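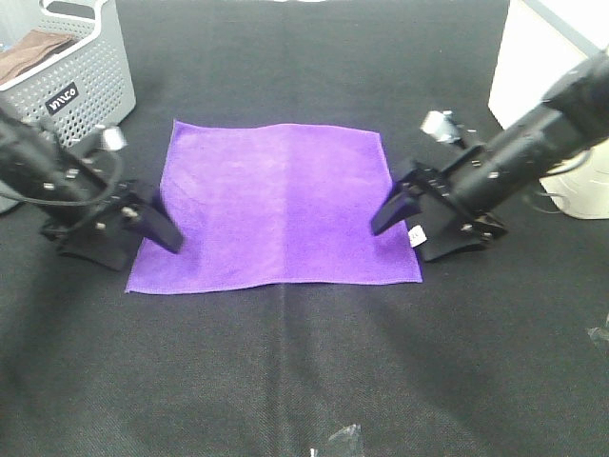 *Page last changed: 21 Jun 2026*

**Figure 4.** Towel task, two-arm station. The cloth lies flat with a gripper at each side; the care label is near the lower right corner.

## 4. The towel, at length

We had meant to give folding a paragraph. Most of our readers can fold a towel, many of them while arguing with a child, and it seemed a poor use of the page limit. The towel had other views, and it now has a section to itself.

The task is stated in one line of the protocol: given a square cloth lying flat on the work surface, fold it in half, then in half again, and leave it where a person could pick it up without undoing the work. Figure 4 shows the cloth laid out between the arms. The purple was chosen by Agyeman, who was tired of looking at white ones, and it had the side effect of making the edges easy to find against the dark grey covering.

Three controllers were compared. Priseck plans each fold from the outline of the cloth and then carries it out with its eyes more or less shut. Gbeho was trained on 2,000 demonstrations given by people steering the arms by hand. Ekon is Gbeho with a further 400 demonstrations of things going wrong and being put right, most of them recorded in May, when things were going wrong anyway. All three run on top of Boko, our scheduling layer, which decides which arm moves first and has been known to decide on neither.

### 4.1 What counts as folded

Earlier work on cloth tends to score the final shape by how much of it overlaps an ideal rectangle. We used this measure at first and dropped it. A towel can overlap its ideal rectangle very well while having a corner tucked underneath in a manner that would get it sent back in any hotel. We asked instead whether a person, shown the result, would put it on the shelf or do it over. It is a blunt question, but it is the one asked in real airing cupboards.

Small details of the cloth turned out to matter more than the arms did. A faint crease like the one down the middle of the towel in Figure 4 is a kindness to a human folder, who follows it without thinking. Priseck treats it as an edge if the light catches it, and will then fold half a towel with great care and leave the other half to its own devices. Gbeho ignores creases altogether. It has, however, formed an attachment to the care label, and given the choice of two corners it goes for the one with the tag. We did not teach it this on purpose — the people giving demonstrations seem to have had the same habit.

### 4.2 Picking up one layer

The first fold is the easy one. The second asks the grippers to lift two layers together, and a rigid finger pressing down on soft microfibre has little to go on. Priseck usually lifts the top layer alone, which unfolds the towel, and then reports success. Gbeho lifts whatever it meets. Ekon was the only controller that would set a bad grasp down and try again, and we regard this as the main result of the section, though watching it do so for the third time on one corner tests the patience of everybody in the room.

We make no claim here about baskets of mixed laundry, fitted sheets or socks. A flat square cloth on a level surface is as polite as washing ever gets, and the work of making it flat was left outside the protocol. Section 5 takes up the crumpled start, with 2 of the three controllers. Priseck was excused.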